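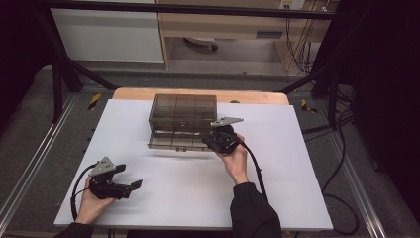 Kleinteile im Ersatzteillager: neue Regeln ab Juni

Zum 1. Juni stellt unser Lager in Utville die Ausgabe von Kleinteilen um. Betroffen sind Schrauben, Dichtringe, Sicherungen, Federn und alle übrigen Artikel, die bisher lose in Tüten ausgegeben wurden. Bei der letzten Inventur standen 1.717 Artikel auf der Liste. Ein Teil davon lag an 2 verschiedenen Plätzen, ohne dass das im Bestand vermerkt war. Das hat vor allem bei Nachbestellungen für den Standort Sernby zu Verzögerungen geführt.

Künftig hat jeder Artikel einen festen Platz. Die Nummer am Regal entspricht der Nummer im Bestandsprogramm. Wer etwas entnimmt, trägt die Menge sofort ein, auch bei einzelnen Stücken. Angebrochene Packungen kommen zurück an denselben Platz und werden nicht in der Werkstatt gesammelt.

Für Artikel mit einem Verbrauch von mehr als 100 Stück im Monat gilt ein Mindestbestand. Sobald dieser unterschritten ist, geht die Bestellung automatisch an unseren Lieferanten Phan. Die Lieferzeit bleibt unverändert. Seltene Teile werden weiterhin nur auf Anforderung bestellt; das Formular dafür liegt an der Ausgabe und im Intranet unter »Material«.

Die Artikel der Reihe Skeltora ziehen als Erste um. Dabei handelt es sich um 700 Positionen, die in der zweiten Maihälfte neu etikettiert werden. In dieser Zeit ist die Ausgabe nur vormittags geöffnet. Dringend benötigte Teile bitte vorher abholen oder telefonisch reservieren.

Alte Artikelnummern bleiben bis Jahresende im Suchfeld hinterlegt und führen zur neuen Nummer. Auf Bestellscheinen sollen sie nicht mehr verwendet werden. Wer noch Restbestände in Schubladen oder Servicefahrzeugen hat, gibt sie bitte bis Ende Mai zurück, möglichst sortiert und beschriftet. Unbekannte Teile nehmen wir ebenfalls an.

Fragen zur Umstellung beantwortet die Lagerausgabe in Utville.

Stand: 29. Jan. 2024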